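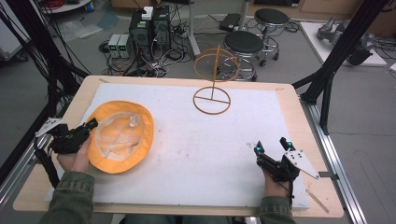 Fernano has put out the results of its March comparison of two hand-held grippers, the Brodosex and the Drerkel, both meant for recording handling tasks that are later replayed on an arm. The two models were tried on the same set of household and clothing items, with one operator working a pair at a time. Soft goods gave the widest spread between them. An orange bucket hat, laid upside down on white foam board and taken by the rim in the left jaws, was among the harder items, as the lining is thin and tends to slide against the outer cloth when the grip is light. The task calls for the hat to be lifted, turned over and set on a wire stand with a rounded top.

The comparison ran to 1198 recorded attempts across 18 items. Fernano counted an attempt as good only if the item reached its end position without a second grip. On rigid items such as cups and boxed goods the two models came out level. On hats, gloves and folded cloth the Brodosex was ahead, which the company puts down to a longer jaw and a lower closing force at the start of travel. The Drerkel did better on small parts, where its narrower tips could get under an edge.

Weight was the main complaint about both. Operators were asked to stop after 40 minutes, and most reported a tired wrist before then. Cable routing also came up. With a cable running from each hand, turning an item over means crossing the leads, and almost 6 per cent of attempts were thrown out for a snag or a dropped signal. A wireless version of the Brodosex is listed but was not part of the trial.

Replay was done on a single arm type with a Sfeir controller. Fernano says the controller followed the recorded paths closely at half speed, but that timing errors grew at full speed, mostly at the moment of release. It has not said whether the fault lies in the controller or in the recordings, and the settings used have not been published.

A second round is planned with a revised jaw pad and a shorter lead. The item list will stay the same, apart from two glass items which are being dropped. The full table of results can be had from Fernano on request.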